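Cundex Anaerobic Culture Jar, 3.5 litre

Product code: CX-AJ35
Availability: in stock, usually sent within two working days
Price: £127 excluding VAT
Page last revised: Sunday, September 22, 2019

The Cundex jar is a sealed container for growing bacteria that can't tolerate oxygen. It holds up to 12 standard 90 mm Petri dishes in a removable rack, and is used with single-use gas sachets, which are sold separately. It is suited to teaching labs, food testing and soil work, and to anyone who needs a modest number of plates kept free of oxygen without the cost of a full cabinet.

What it's for

Many common bacteria grow perfectly well on a plate in an ordinary incubator. Others stop growing or die when they meet air. Clostridium species from soil are the usual example in teaching, and Bacteroides from the gut are another. Between the two sit organisms that will grow either way but look different on the plate depending on how much oxygen they had. If you want to compare the two conditions, pour one batch of agar, streak two sets of plates from the same suspension, put one set in the jar and leave the other on the incubator shelf beside it.

How it works

The sachet is opened and placed in the clip on the side of the rack, and the lid is closed straight away. The contents of the sachet take up the oxygen inside the jar and give off carbon dioxide. No water or catalyst is needed with the Killow sachets we supply. Older sachets of the type that need water added do give off hydrogen and should not be used in this jar, as the lid has no catalyst holder.

An indicator strip goes in at the same time. It is blue in air and fades to white when the oxygen has gone. If the strip is still blue the next morning, the seal is the first thing to check.
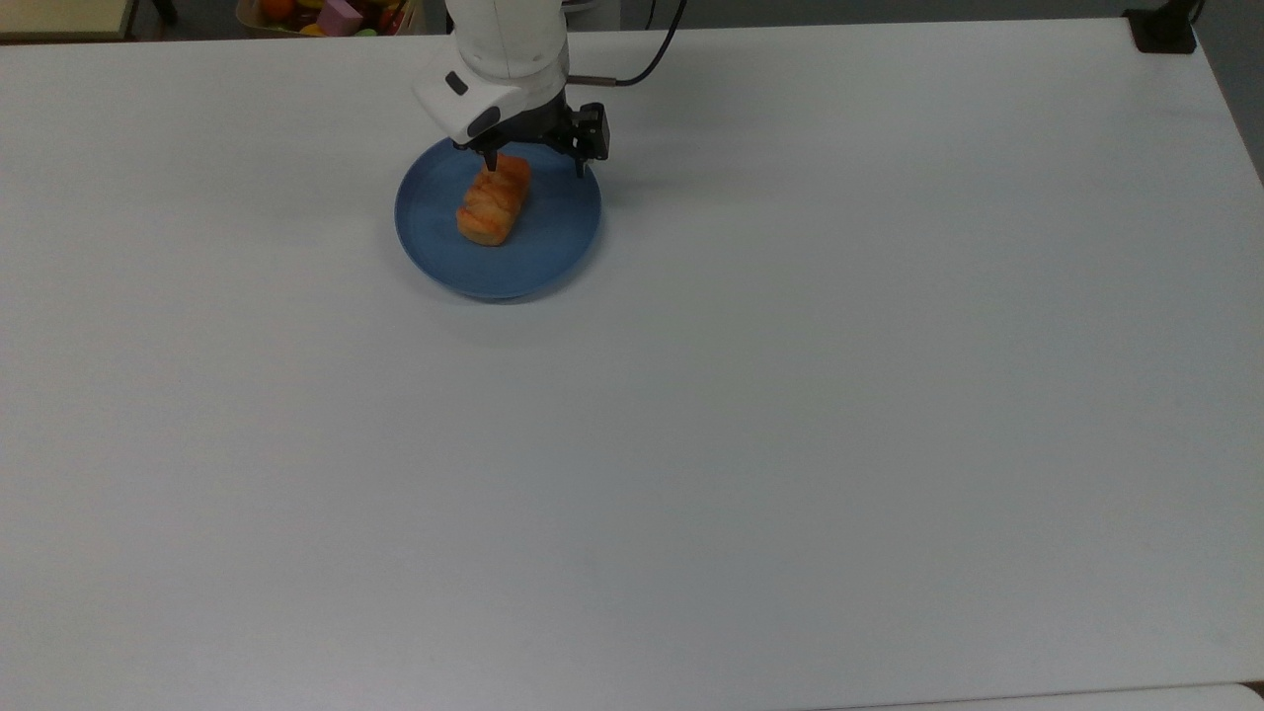
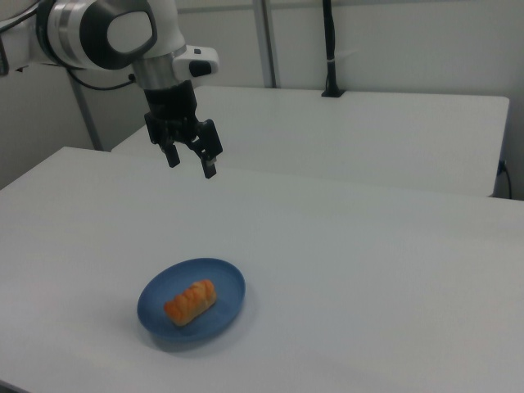 The body and lid

The body is moulded in clear polycarbonate so that the strip can be read without opening the jar. The lid is the same material with a silicone ring seated in a groove. Three stainless clamps pull it down evenly. There is a small vent screw in the centre of the lid – loosen this before you release the clamps, or the lid can be hard to lift.

Polycarbonate should not be cleaned with acetone or strong alkalis. Use warm water and a mild detergent, or wipe with 70% alcohol and let it dry. The jar can be autoclaved at 121 °C with the lid off and the ring removed, but repeated cycles will cloud the plastic in time. The rack can be autoclaved as often as you like.

Specification

Internal volume: 3.5 litres
Capacity: 12 dishes, 90 mm
External height with lid: 265 mm
External diameter: 182 mm
Weight, empty: 1,639 g
Weight with rack: 2,027 g
Working temperature: up to 45 °C
Normal incubation setting: 37 °C

Please measure the gap between your incubator shelves before ordering. The clamps stand a little way out from the lid and are included in the diameter given.

In the box

Jar body and lid
Stainless dish rack with sachet clip
Silicone ring, fitted
Spare silicone ring
Instruction sheet

Sachets and indicator strips are not included.

Spares and consumables

Killow gas sachets, 3.5 litre size, box of 10
Killow indicator strips, tub of 50
Silicone rings, pack of 2
Clamp set, stainless
Replacement rack

The 2.5 litre sachets will fit the clip but will not clear the oxygen from this jar. Order the 3.5 litre size and use one per run. Sachets start to work as soon as the foil is torn, so have the plates loaded first.

Notes on use

Load the plates lid side down, as you would in the incubator. Freshly poured plates carry a lot of moisture and the inside of the jar may mist over. Drying the plates for a while beforehand helps. Leave the jar closed for at least 48 hours for slow growers. Each opening lets the air back in and a new sachet is needed.

Used sachets stay warm for a time after they come out. Let them cool on the bench, then put them in the general waste unless they have been in contact with a culture – in that case treat them with the rest of your contaminated material.

Delivery and returns

Orders are packed at our Clorkness warehouse. Delivery to mainland addresses is £6.50, or free on orders over £150. Unused jars can be returned within 30 days in the original box. Opened tubs of strips and loose sachets can't be taken back.

The jar carries a two-year guarantee against faults in the body, lid and clamps. Silicone rings are a wearing part and are not covered.

Related items

Đoàn 90 mm dish carrier, wire
Đoàn plate spreaders, sterile, pack of 100
Cundex Anaerobic Culture Jar, 7 litre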